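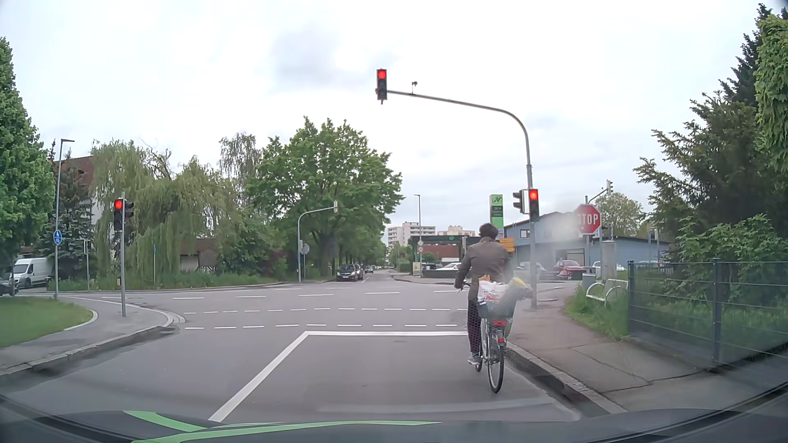
Waiting at the red, a loaded basket ahead of me.

December
Nithin Krishnan

A few people asked how the German is going, so I'm going to do one long thread and then point everyone at it forever. Short version: I passed the B1 exam. Long version is below and it contains a lot of complaining about articles.

Background for new followers. I moved here for my wife's job with basically zero German. I could say thank you, good morning and "one ticket please," and I pronounced the last one so badly that the ticket guy switched to English before I got to please.

My first plan was an app. I used Fliren every single day for the whole spring and I was SO proud of my streak. I knew 800 words according to the little owl-colored progress ring. Then a neighbor asked me in the stairwell if my water was also off and I said "I am drinking the water" and went back inside.

I don't want to dunk on the app, the words did stick! I still know "die Schildkröte" and someday I'll meet a turtle and be ready. But tapping the right answer out of four choices and pulling a sentence out of thin air while a person looks at your face are two very different sports.

So in summer I signed up for an evening course at Nater, which is a small language school over a bakery. The smell coming up through the floor at 6 pm is criminal. I have never learned the dative case on a full stomach.

Our teacher is Frau Iyengar and she has one rule, no English in the room. You can draw, you can mime, you can make noises. One guy mimed "mortgage" for what felt like the entire second half of a lesson and we all learned the word, so I guess it works. (Die Hypothek. I will have it on my deathbed.)

Things I wish I'd done from day one: learn the article WITH the noun. Everyone says this. I read it on every forum and thought yeah yeah, I'll fix it later. Reader, I am now fixing it later. It's like having to re-sew every button on every shirt you own.

My fix is color. I write der words in blue, die words in red and das words in green, in an ordinary paper notebook. When I'm trying to remember, I see the color before I get the word. The notebook looks like a toddler got hold of it and I love it very much.

Second thing — say numbers out loud. German numbers go "one and eighty" for 81 and my brain still writes down 18 about half the time. For phone numbers I just hand over my phone and let the other person type. No shame left in me.

My practice for this was reading out the total on every receipt before I put it in my wallet. Also page numbers. Also the temperature outside the pharmacy. If you've seen a man muttering decimals near the pharmacy, hi.

Third thing, and this one made the biggest difference: read the walls. I mean it! Signs, posters, flyers, the stickers on the recycling bins. It's free, it's short, and it's written for busy people so the sentences are tiny.

I started keeping a page in the notebook for wall words. One a day, whatever I don't know, look it up at home over dinner. My wife quizzes me. Her German is way better than mine and she's not gentle about it.

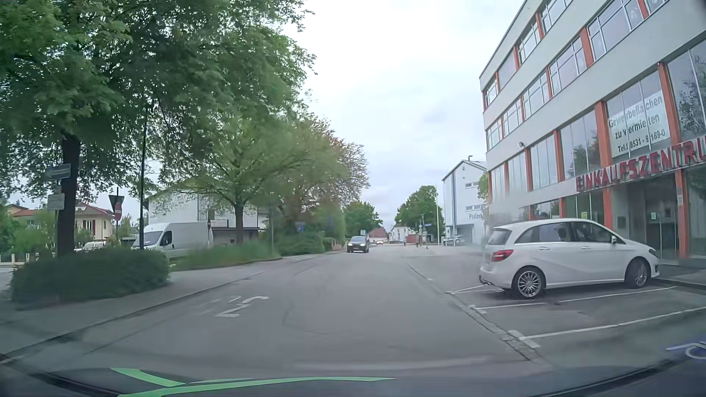

Wall word of the day, on the white banner: Gewerbeflächen.

I like that one because you can take it apart like a chair. Gewerbe is business or trade, Flächen is areas or surfaces, "zu vermieten" is for rent. So it's commercial space for rent, and now "vermieten" is mine for life. And then you notice "mieten" is to rent something FROM someone and "vermieten" is to rent it out TO someone, and a little door opens in your head.

Same with Einkaufszentrum. Einkauf, shopping. Zentrum, you can guess. The s in the middle is just glue. Once Frau Iyengar told us about the glue s I started seeing it all over the place and long words quit scaring me. They're short words holding hands.

She did also warn us that there's no good rule for when you get the glue and when you don't. I asked. She gave me a look that I understood perfectly with no vocabulary at all.

OK, listening. Listening was my worst by a mile. On paper I was fine and then somebody would talk at me at normal speed and it was like being hosed down. What helped was the Grimico podcast, which is a husband and wife reading the local news slowly and then bickering about it a bit less slowly.

I'd listen to the same episode 3 times. First with no help, just letting it wash over me. Then with the transcript. Then while doing dishes, no transcript. By the dishes round I was catching jokes, or at least catching where the jokes were.

Don't skip the boring episodes, by the way. The one about a change to trash pickup was the dullest thing I've ever heard and I've used more words from it than from anything else. People talk about trash pickup all the time here. It's a proper topic. I have opinions now.

Speaking was mostly about getting over myself. I'm a talker in English, I like to be funny, and in German I had the personality of a parking meter. That hurt more than the grammar did. Nice, polite, empty. "Yes. Good. Nice weather. Goodbye."

The change came when I memorized filler. Na ja, also, genau, ach so, mal sehen. They buy you time and you sound like a person while you hunt for your verb. I also learned "wie sagt man" and then just describe the thing. I got a colander this way. "The bowl with holes for noodles." The lady at the store didn't even blink.

If they switch to English, I keep going in German. I used to take it as a failing grade and give up. Now I figure they want to practice too, so we each carry on in the other's language like a pair of weirdos and it's fine, everybody gets their colander.

The exam! It has reading, listening, writing and speaking, and for speaking you're in there with a partner, which I hadn't clocked until very late. We had to plan a farewell party together. My partner wanted it in a park and I wanted it indoors and we got into it a little. I think the arguing helped us. We used a LOT of subordinate clauses.

Writing was an email to a friend about a bad vacation. I invented a hotel with a broken elevator because I knew the word for elevator. Tip: you don't owe the examiner the truth. Steer the story toward the words you own.

I got 81 on listening, my so-called worst part, and I'm going to be unbearable about it through New Year's. My writing was lower. It was the adjective endings. It's always going to be the adjective endings.

What I'd skip if I started over: the grammar poster I hung in the bathroom (you stop seeing it after a week), the 2 giant novels I bought in July (untouched, they hold the window open), and comparing myself to the guy online who got fluent in a summer. Good for him. Moving on.

What I'd keep: the colored notebook, the wall words, the dishes podcast, the class with actual humans in it. The humans most of all. A bunch of us still go down to the bakery afterward if there's anything left, and it's the one hour of my week where we're all equally bad at it together.

Next up is B2, starting after the holidays, same room, same bread smell. I've been told there's a whole unit on the passive voice. If you've done it and have tips, please send them, and if you have a trick for adjective endings I will mail you cookies.

Oh and for the person who asked in my DMs — yes, the neighbor and I have since had a full conversation about the water. It was the boiler valve. Das Ventil, green.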